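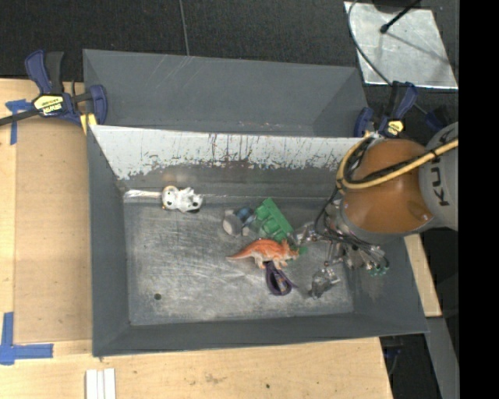
A robot arm over the sorting bin in the returns room at Pludeck. A block and a toy dinosaur are among the toys in the bin.

Pludeck brings robot to returns room, keeps all sorting staff

31 Jul 2019

The toy rental company Pludeck has started to use a robot arm in its returns room in Skumbridge, and the people who sorted toys by hand there are now learning to work next to it. The company says that no jobs are lost, but the workday has changed for all 29 employees in the department.

Pludeck lends boxes of mixed toys to families, day care centers and waiting rooms. When a box comes back, everything in it must be taken out, sorted by kind, cleaned and put into a new box. Until this spring the first step was done completely by hand. A sorter stood at a long table, emptied the box and threw each toy into the correct tray.

Now the returned toys are put into one of a pair of gray metal bins, which are fixed together with clamps. The arm reaches down into the bin with its gripper, takes one toy at a time and moves it to the other bin or to a tray. The toys are building blocks, animals, figurines and many small things which are difficult to name, and this variety is what makes the work hard for a machine.

"A block is easy for it. A soft bracelet or a thing with a loop is not easy," said Suleiman Haruna, who leads the returns room. "Also when a toy lies in the corner against the wall, the fingers have little space. Then a person must help."

To help the arm is now a regular task, and it has its own name on the shift list: bin attendant. The attendant watches the arm, moves toys that it can not reach, and stops it when something is stuck. Each attendant does this for 2 hours and then changes to cleaning, repair or packing. Before, the same person could stand at the sorting table for the whole shift.

The arm handles 800 toys in a normal day, according to the company. That is less than what an experienced sorter can do, and Haruna does not hide it. The purpose, he said, was first of all to reduce the bending and turning, which gave several employees pain in the back and the shoulders.

Opinions in the room are divided. Some of the older sorters say the new task is easier for the body but more tiring for the head. They miss the talk across the table, because the attendant now works alone and must keep the eyes on the bin. Others like that they change place during the day, and that they have learned something new. All who wanted it were offered a course with Onishi, the engineering firm that installed the system.

There has also been a discussion about the pay. The employees asked for a supplement for the attendant hours, with the argument that the task needs training and gives more responsibility. Pludeck agreed to a small supplement for the trial period, and the two sides will meet again when the trial is over.

The first weeks were slow. The arm often closed its fingers on air, and the attendants had to stop it many times per shift. Onishi changed the settings for the gripper, and the employees themselves proposed to put fewer toys into the bin at one time. With a full bin the toys lay on top of each other and the arm took two together. With only a few, it has more room around each one. This proposal came from the evening shift and is now the rule for everybody.

Another change is that the boxes are opened earlier. One person goes through the contents before they come to the bin and takes away broken parts, batteries and things that do not belong to Pludeck. Families often send back their own toys by mistake, and these are kept on a shelf until somebody asks for them. The earlier check was made for the sake of the machine, but Haruna said that it also gives fewer complaints about lost favorites.

The trial continues until October. After that, Pludeck will decide whether to buy a second arm for its smaller returns room in Clulley, where 150 boxes arrive every week. Employees there have been invited to visit Skumbridge and try one shift as attendant before the decision is made.

Haruna hopes that many of them will come. "They should ask our people and not only me," he said. "I stand beside the bin sometimes, but they stand there every day."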